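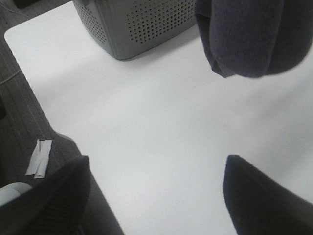 A grey plastic basket on a white tabletop.

Darcy Lachance has been mending other people's clothes for 11 years, and she still gets excited about a worn-out elbow. "Look at what you get to play with!" she says, laughing. "Somebody has loved that sweater nearly to death, and I get to pick the colour that saves it."

She learned on work socks, darned at the kitchen table all one winter with her neighbour Wayne MacDonald, and her first attempts were lumpy enough to give her blisters. Her advice for beginners is wonderfully cheap: one needle, wool a shade off the original, and 20 minutes before supper.

"Start past the hole, in the good cloth," she says. "Everyone wants to stitch right at the edge, and then the edge goes too."

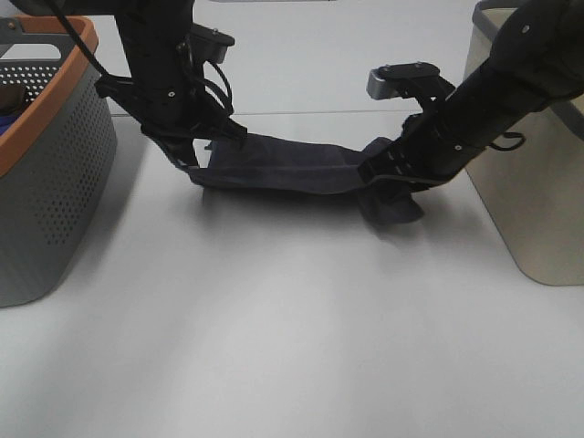

Dark navy fabric, stretched out.

Dark colours are her favourite, though she admits they're murder on the eyes after 4 p.m. in winter. "Navy is the worst - you buy black thread by mistake and don't find out until you're on the porch." She now sorts her thread by daylight, on Friday mornings, with the radio going.

Next up is a pair of jeans with 2 blown knees, and she can't wait. "I'm thinking orange," she says.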